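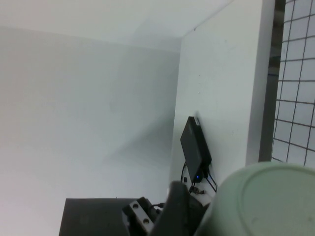 Unit 2 Handout: Corners, Panels and Cable Runs

Home | Units | Readings | Lab Hours

These notes go with the second lecture in Small Enclosures at the Sanstead workshop. Read them before lab and bring a pencil.

1. White interiors
A white wall next to a white ceiling spreads light evenly, and the seam between them reads as a soft line. Small marks show up, like the dark specks on the right-hand panel. Wipe panels with a damp cloth before mounting anything. Solvent dulls the finish.

2. Mounting a box near a corner
The black box with the blue light is on the panel close to the inside corner. It sits at an angle, with its cables coming out at the bottom. For your own build:
– Leave 84 mm between the box and the corner.
– Keep the indicator where you can see it from the front.
– Let cables leave in a loose curve. No sharp bends at the plug.
– Label both ends of every cable. Zulden tags are in the gray drawer.

3. Mesh sides
Wire grid lets in light and air, but anything behind it shows. Compare the dark mesh at the far right with the solid panels. The Dollik catalog lists mesh by opening size, and the Akl sheet on reserve covers cutting and edge trim.

For lab
Draw your enclosure from above and mark each cable run – power in one color, signal in another. Keep the total run under 300 cm. Sketches are due at the start of the March review.

Sanstead Workshop Courses | Contact the lab office | Back to top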